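Library Cards Are Back at Drestness, and the Line Went Out the Door

January 19, 2022

By Halina Zalewska

If you walked past the old Aigner building on the first morning of sign-ups and wondered why so many people were standing outside in the cold with their hands wrapped around paper cups, the answer is a cheerful one. The Drestness Lending Library has gone back to giving its members a proper card, the kind you can hold in your hand and lose down the back of the sofa, and a good part of the neighborhood came out to get one.

Longtime readers of this page will remember that the library gave up cards three years ago, when it moved over to a phone number system. You gave the last digits of your number at the desk, the person at the desk typed them in, and off you went with your books or your cake pans or the big carpet cleaner that everybody wants in spring. It worked well enough for people who only ever had one phone number. It worked rather less well for families sharing a landline, and for the children, who had no number at all and who (as any parent who stood in that line will tell you) minded it very much.

"My daughter asked me every single week when she was going to get her own card," said Khalil Saab, who lives two streets over on the Kulier side and had brought all of his children along. "She learned to write her last name for it. So we were here before they opened the doors."

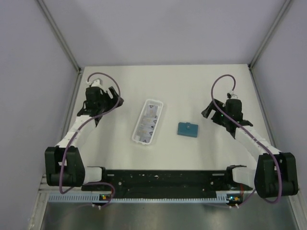

A white tabletop between pale walls, with a long black bar along the near edge.

The new membership costs nothing, same as ever. What has changed is that there are now two kinds of card, and a few people at the door were a little puzzled by this, so let me go through it as it was explained to me. The ordinary card lets you take out books, puzzles, games and anything from the kitchen shelf. The second one, which the library is calling its friends card, is for people who chip in toward the running costs, and it comes with an invitation to the summer book swap in July and first pick of the tables there. Both cards borrow exactly the same things for exactly the same length of time. Regula Danzer, who has run the front desk since the days when it was one bookcase in a hallway, was very firm on that point and asked me to put it in.

"You do not get a better book with a fancier card," she told me. "You get a nicer table in July."

Loans run for 90 days on tools and kitchen things and can be renewed by phone or by stopping in. Books have no fixed date, though Regula would like it known that she does notice.

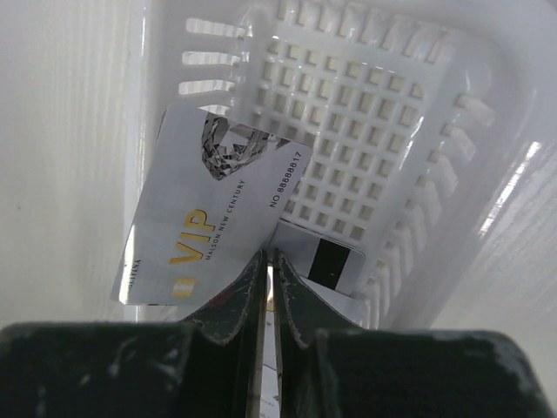
A white plastic VIP card.

The library finished last year with 1,836 members on its books, which is a lot of people for two rooms and a stairwell. Florian Lüthi, who looks after the catalog, is hoping to see 2,000 before the swap comes around again, and judging by the crowd I would not bet against him. He has been moving the whole list over to a new program called Dradis, one shelf at a time, and says the cookbooks took him the longest by far because he kept stopping to read them. (I had a look at the cookbook shelf myself while I was waiting and I can't say I blame him!)

There is also a new shelf by the back window with books in Farsi, Arabic and Polish, most of them given by neighbors. Elaheh Hashemi donated the first boxes, a good many of them picture books that her own sons have outgrown, and she will be reading from them to anyone who wants to sit down and listen. Coats and boots can be left in the hall, and small brothers and sisters are welcome too.

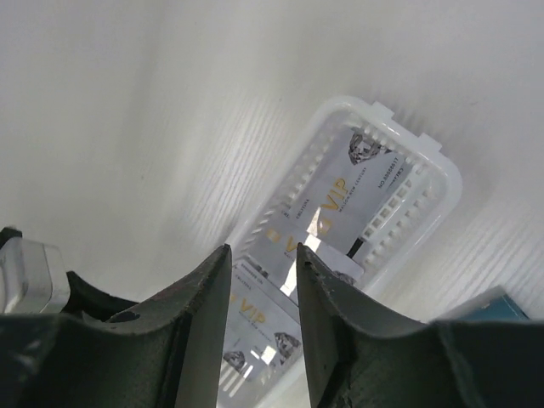

3 min read

Members who signed up under the phone system don't have to start over. Bring something with your name and street on it, tell the desk your old number, and your loans and holds will be carried across to the new card. If you have moved since you joined, please say so, as there are still reminder letters going out to addresses on Kulier that were changed ages ago. Children can sign for their own card once they can write their name, and a parent signs underneath. Lost cards will be replaced free the first time.

Sign-ups carry on at the front desk during regular opening hours. The side door on the courtyard has a ramp, and the bell there works again.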